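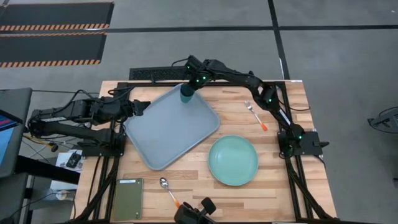
A cup and a tray on a butcher-block top.

We use cookies to keep this site running. By continuing you accept our cookie notice. OK

Nornus butcher-block top: is it worth the money?
Review by Milagros Yupanqui

Drenton sells the Nornus as a work surface for life. I have heard that before, usually from companies that stop answering email after the second year. The top costs $143 without legs, is 53 inches long, and comes in a carton with a small bottle of oil and a card that says "no special care needed." The other side of the same card lists the care needed.

I bought mine in June and have used it most days since, for bread, school projects, some soldering and a lot of coffee. I paid for it myself.

Delivery and setup

The top was well packed and flat when I put a straightedge across it. The underside was another matter. It had been sanded about as carefully as a pallet, and two of the pilot holes were too shallow for the screws supplied. I drilled them deeper. Drenton's help page says the holes are "optimized for all common legs," and I would like to know which legs they tried.

The legs I already owned went on in under an hour. If you are buying theirs as well, read the returns page first. Lucero Nina, who shares the workshop with me, ordered the set and got three of one height and one of another. They replaced it, but she paid the postage.

The finish

My biggest complaint is the oil. The factory coat is so thin that a drop of water darkened the wood in minutes. The instructions ask for one more coat before use, and I put on five before water would sit on top long enough to be wiped off. The bottle in the carton covered a coat and a half. A second bottle costs extra, of course.
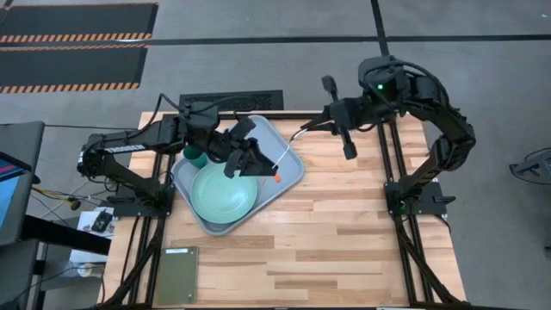
I switched to plain mineral oil after that and saw no difference, except in what I spent. Drenton says its own blend "feeds the wood from within." I can't find anything on the label to back that up.

Coffee rings sanded out by hand with fine paper. Ink did not. A hot pan left a pale mark that has faded a little, and I now use a trivet.

Does it stay flat?

So far, mostly. Over the summer the front edge lifted enough to rock a glass, then settled when the heating came on. Glued-up wood moves, and any seller who says otherwise is hoping you won't check. What annoys me is that the screw holes are round, with no slots, so the top has nowhere to go when it swells. I opened mine up with a file.

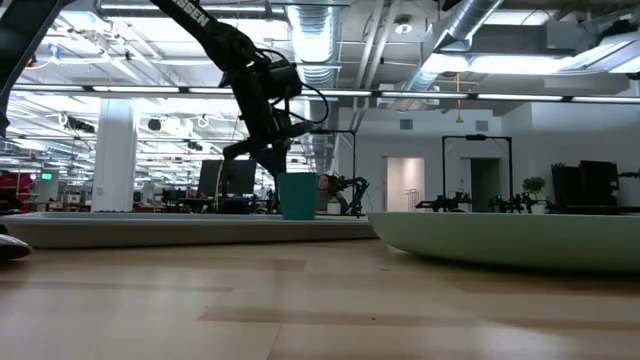

Compared with the Cokau

The Cokau top is cheaper, thinner and a bit ugly. Ulises Rengifo lent me his for two weeks. It had a better factory finish and slotted holes, and it flexed when I kneaded dough on it. For a desk I would take the Cokau and keep the change. For heavier work the Nornus is the better slab, once you have fixed what should have been done at the factory.

Verdict

Good wood, lazy finishing, silly claims. I'm keeping it, but I wouldn't pay full price again.

Contact | Corrections: P.O. Box 2136 | All rights reserved | Back to top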